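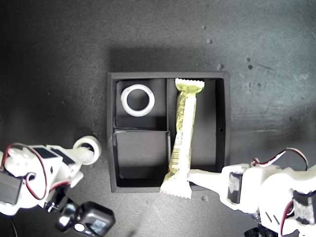

Drawer organiser, also called a drawer insert or sorting tray. A shallow open container put inside a drawer, or on a bench or desk, to keep small items apart. Sold in wood, metal, bamboo, felt and moulded plastic. Plain black trays with raised walls are common, often split down the middle by a thin divider, with one half split again into two smaller compartments that suit round things like a ring or a roll of tape. Larger ones have up to 24 compartments.

History
Divided boxes are old. An inventory of 1416 from the Grellard household lists a spice chest "with ten partes". Printers' type cases worked on the same idea, as did seed merchants' drawers. Cutlery trays came into ordinary kitchens much later, once fitted drawers got cheap.

Types
Fixed. Walls moulded or glued in, can't be moved. Easy to wipe out.
Adjustable. Slotted sides, loose dividers. The Setoter pattern, drawn by Riet Kuipers, is the usual one in Canada.
Modular. Separate bins that butt together. Tend to slide about unless theres a liner under them.

Sizing
Measure inside the drawer, not the front. Allow 10 mm clearence for the runners. Depth matters too, tall walls catch on the drawer above.

See also: Cutlery tray, Type case, Tackle box

Last edited 9 April 2023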